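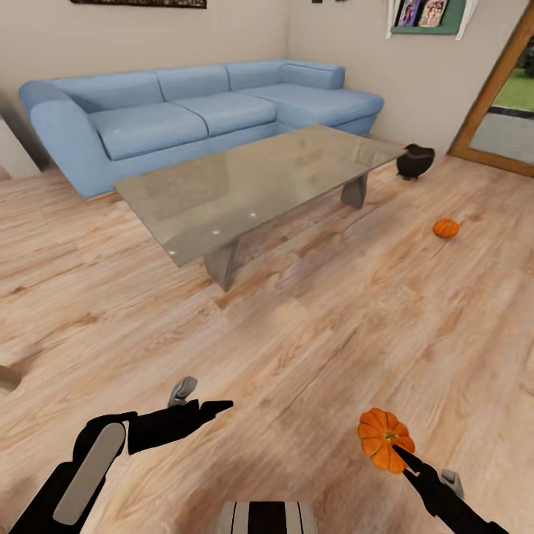
Robots on the tidy-up round: what happens to the rest of us?

mossback_lee
I'm on the turnover crew at a company that looks after vacation rentals. Between guests we strip the beds, clean, and put the living rooms back the way the listing shows them. In the fall that includes pumpkins and other small decorations that kids leave all over the floor.

Management says a two-armed robot will take over the floor pickup by March. They're training it in simulated living rooms first, with a sofa, a glass coffee table and pumpkins on the boards. The contract is with an outfit called Hetivar. We have 73 units. Has anyone here worked next to one of these? I want to know what it does to hours.

dunkirk9
We got one at Wandumel. Nobody was let go. They stopped replacing people who left, and two years later the crew was a lot smaller. Ask what the plan is for open positions and get it in writing.

Zyanya Cárdenas
I supervise a crew that has had one for a season. The bending went down, and my older cleaners noticed that right away. What went up was waiting. You can't mop until the floor is clear, so if the robot is slow, you stand there. We had to change the order of the whole job and do kitchens first.

tallgrass
Glass tables worry me. Our unit had trouble telling what was under the glass and what was on top of it. Somebody had to stay in the room, and that somebody was paid the same as before for a job with more blame in it.

Zyanya Cárdenas
@tallgrass That's a management problem. Ours wrote a new job grade for the person who minds it, with a raise. It took 5 meetings.

tallgrass
Good for you, but most places won't sit through 5 meetings. Ours sent a one-page memo.

dunkirk9
Agree with tallgrass. The raise happened because you pushed for it. A crew without a supervisor like that gets the memo.

pvc_ray
I'll take the other side. I did pickup for years and my knees are shot. If a machine wants to get pumpkins off the floor it can have them. Fight over the hours, sure. I wouldn't fight to keep that part of the job.

mossback_lee
Thanks, all. I'm going to ask about open positions and about who minds the thing. They've offered one afternoon of training so far. Does that sound like enough?

Zyanya Cárdenas
No. Ask for paid time in a real unit with the furniture in it.

Last updated in March
200 comments | 5 shares
Contact us | Copyright Nevow Forums | Back to top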